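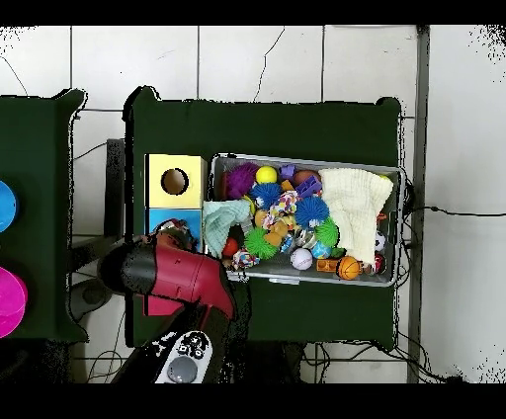 *Station 2, main table: shape-sorter box and toy bin, arm at lower left.*

**Doltness arm kit (trial unit from Skurnomton), pre-use check**
Site: Baswood, toy sorting bench
Date: 18 Sep 2025

- [x] **Emergency stop.** Pressed and released 8 times, and it caught every time. Lovely firm click, too!
- [x] **Wrist module and gripper.** Mounting screws snug, no play when I wiggled it by hand. The August loaner had a definite wobble, so this is a big step up.
- [x] **Gripper force.** Set to level 6 for the hard balls. The kit goes up to 7, which we haven't needed yet.
- [ ] **Cables.** Still a tangle under the main table, plus one black cable running across the floor on the right. Bundle the first lot and put a cover over the second before the next session.
- [x] **Table.** Doesn't rock. Keep the legs off the cracked spots in the tile.
- [ ] **Bin contents.** Great mix for a trial (spiky balls, rope toys, a plush, even a jingle ball), but the mint-green cloth is hanging over the rim toward the box and the knitted one is draped across the right side. Tuck both in or take them out. Loose fabric can wrap the fingers.
- [x] **Reach limits.** Software fence loaded from the Thibodeaux template, then tightened on the pole side. The arm slowed down well before the line, really smooth to watch.
- [x] **Run log.** 313 picks logged, no faults. I'm so pleased with this one!
- [ ] **Spare finger pads.** None in the box. Ask Skurnomton whether they ship with the full kit.

Result: OK to run at reduced speed. Full speed once the three open items are closed.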